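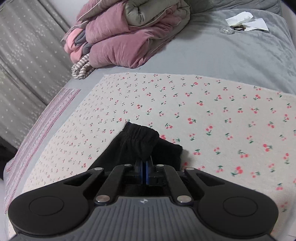
4. Recording a demonstration with the hand-held gripper

The Brendura hand-held gripper records your movements so the arm can learn the task from them. Complete section 3 (pairing) before you start.

4.1 Open the Prakach recorder and create a task. Enter a short name, such as "fold garment" or "close bag". One task covers one kind of job.

4.2 Hold the gripper by the ribbed grip with the blue finger pads facing the work. Open and close the fingers fully 2 times. The recorder shows READY.

4.3 Start with the fingers clear of the work. Press Record and wait for the tone.

4.4 Move in at a slow, even speed. Close the fingers on the fabric, make the move, then open them completely before backing away.

Note: Soft items need a firm pinch on a fold or a gathered edge. A flat layer tends to slip out of the pads. 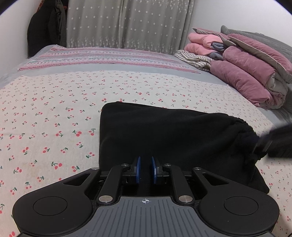

4.5 Press Stop with the fingers clear of the work again. Keep or discard the take.

4.6 Repeat until you have 18 good takes. Change the position and angle of the item between takes — small changes are enough.

Caution: Do not pull on a cord or strap that is caught in the linkage. Press Stop and free it by hand.

Caution: Keep hair and loose sleeves away from the pivots.

If the recorder shows error 3194, tracking was lost. Discard the take and go back to step 4.2.

Uploading takes is covered in section 5.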